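Refill Club - Frequently Asked Questions
Last updated: 17/10/2024

We receive many of the same questions by e-mail, so we collected the answers on one page. If your question is missing, please write to us with the form on the Contact page. We reply in English and Portuguese.

GENERAL

What is the Wulidham Refill Club?

It is a membership for homes that want to buy cleaning products and send the empty bottles back. You receive full bottles, you use them, and you return the empty ones in the same box. The bottles are washed at our workshop on Salgado Street and filled again.

Is it the same company as Clernix?

No. Clernix is the name of our product line (dish soap, laundry liquid, floor cleaner and glass cleaner). The Refill Club is the service. You can buy Clernix products in some stores without being a member, but the stores do not accept the empty bottles at this moment.

Do I need to sign a contract?

No contract. You pay for each box when it is sent. You can pause or stop from your account page until 48 hours before the next shipment. After this moment the box is already prepared and we cannot take it out.

Where do you deliver?

We deliver inside Wulidham and in the towns along the river road. From November we will also deliver to the islands, but only one time per month, because the ferry company gives us a limited space.

BOXES AND BOTTLES

How many bottles are in one box?

The small box has 8 bottles and the large box has 12. You may mix the products as you like. The price of the box depends on what you put in it, so please look at the total before you confirm.

Can I choose the scent?

For dish soap and laundry liquid, yes: lemon, lavender or without scent. The floor cleaner has only one scent for now. We tried a pine version last year and many members told us it was too strong, so we stopped it.

How should I put the empty bottles back in the box?

Close the cap firmly and put each bottle in from the open top. It is good to keep the heavy or half-full ones out. We cannot take back bottles with product inside, for reasons of transport. When the box is full, fold the flaps and close it with the paper tape that you received. 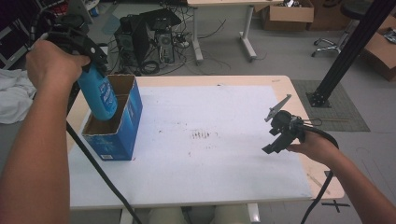
Blue bottle over the open box.

Must I wash the bottles before I return them?

A quick rinse with water is enough. Please do not use bleach or very hot water - the bottle can lose its shape, and then we have to recycle it. You do not need to remove the label, we do it here.

I threw away the box. What can I do?

Any strong cardboard box of similar size is fine. Print the return label from your account page, or ask us and we will mail it to you. The original box has a better fit and it can make several trips, so we prefer it when possible.

Can I return bottles of another brand?

Sorry, no. Our washing machine is adjusted for our own bottle shapes. The town collection point accepts most other plastic bottles.

A bottle arrived with a leak. Do I get my money back?

Yes. Send us a photo of the bottle and of the inside of the box, and write your order number in the message. We will return the money or send a new bottle, as you choose. You do not need to send back the damaged one separately. Put it with your next return and write "leak" on the cap with a marker.

DEPOSIT AND PAYMENT

How does the deposit work?

You pay a deposit of 2 dollars for each bottle the first time. When we receive the empty bottle, the amount goes to your account balance and it is used for the next order. If you leave the club, we pay the balance to your card.

My balance is lower than I expected. Why?

The most common reason is that the return box is still traveling. The balance changes only after the bottles are counted at the workshop. Another reason can be a bottle that came back with a cut or a hole. In this case we write to you first, before we change anything.

Which payment methods do you accept?

Bank cards, bank transfer, and the Plustari gift card. Please note that the gift card cannot pay the deposit, only the products. We know this is a little confusing and we are trying to change it in the system.

SAFETY AND STORAGE

Where should I keep the bottles?

In a dry place, away from the sun and from food, and out of the reach of children. The floor cleaner becomes thick if the room is very cold. Bring it to a warmer room and turn the bottle slowly a few times. Do not put it in the microwave.

May I mix two products?

Please never mix cleaning products, also not two of ours. If you want a stronger result, leave the product on the surface a little longer and then wipe.

Are the products safe for septic tanks?

The dish soap and the laundry liquid are made for this use. For the floor cleaner, use the small dose which is written on the label.

Can I see the full list of ingredients?

Yes, every product page has a link called "Ingredients" under the price. If you have an allergy, please read the list again with each order - we sometimes change the scent supplier, and the list changes with it.

Do you have visits to the workshop?

Small groups can visit in the mornings. Write to us with the number of persons and whether someone uses a wheelchair, so that we can open the side entrance.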